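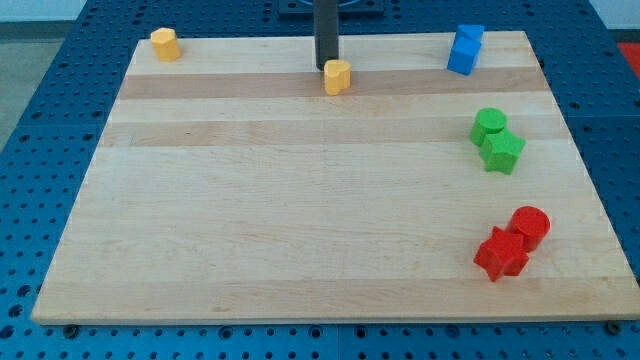 Clodlow Furniture Bank
Progress report to the Vorkesard Fund
Repair and Reuse program, second reporting period
Submitted 28 February 2021 by Ratree Chaimongkol, program manager

1. Status

The program is on schedule for intake and repair, and behind schedule for training. Spending is within the approved budget lines. One change to the grant terms is requested in section 6.

2. Intake and distribution

During the period the furniture bank accepted 274 items. Tables and chairs made up the largest share, followed by bed frames, dressers and bookcases. Upholstered items were accepted only with a legible fire label, as set out in the grant agreement, and this rule continues to account for most refusals at the door.

Household referrals came through the two existing partner agencies. Delivery is still limited to ground floor and elevator addresses on days when only one driver is available. Households at other addresses were placed on a waiting list and served when a second person could be assigned to the van.

The distribution log was moved from paper to a shared spreadsheet at the start of the period. Entries before that date have been copied over and checked against the delivery slips. A small number of slips have no item code and have been entered under "other" until they can be matched.

3. Repair work

Repair methods have not changed since the last report. Loose chair joints are taken apart, cleaned of old glue and reassembled under clamps. Table tops with open seams are re-glued where the edges still meet, and are otherwise cut down to a smaller size. Surface finishing is limited to sanding and one product, a water-based clear coat, to keep drying times and ventilation needs low.

Glue failure in cold conditions was a problem in the first period. The storage area next to the shop drops below the minimum temperature given by the glue supplier on most winter nights. Clamped work is now kept in the heated part of the building until the following day. Returns for failed joints have dropped since the change, although the period is too short to treat this as a settled result.

Dust extraction was serviced once. The filter bags were replaced and one length of flexible hose was found split and was changed. The sander was out of use for part of that week.

4. Training

The grant provides for a basic repair course for people referred by the job center. The plan called for 2 courses in the period. One was completed, with 9 people enrolled. The other was postponed when limits on group size made it impossible to run with the approved number of places.

Pichit Sombatkul, the lead instructor, has rewritten the course so that it can be taught in smaller groups over a longer stretch of weeks. Content is the same: measuring, safe use of hand tools, joint repair, sanding and finishing. The written handout on adhesives has been shortened, and the section on veneer has been removed because few veneered items are worth repairing at our labor cost.

The postponed course is now planned to finish by August.

5. Premises and purchasing

The lease on the Jitpraphai Street unit has been renewed on the same terms. The landlord has agreed to repair the loading door, which does not close fully at the lower left corner. No date has been given for this work and a draft remains in the receiving area.

Hardware is now purchased through Zulavham Supply under a standing account. Screws, corner braces and drawer runners are ordered once a month, in boxes of 100 where that size is offered. Unit costs are lower than under the earlier arrangement of buying as needed - the difference is recorded in the attached budget table under line 4, consumables.

The van passed inspection. Tires will need to be replaced in the next period and a quote has been requested.

6. Requested change

We request permission to move the unspent part of the training line into the next period, to cover instructor hours for the postponed course. The total grant amount would not change. A revised budget is attached for approval.

7. Next period

Run the postponed course in its revised format.
Match the remaining uncoded delivery slips.
Obtain a written date for the loading door repair.
Review the fire label rule with the partner agencies so that fewer unsuitable items are brought to the door.

Attachments: budget table, revised budget, distribution summary, course outline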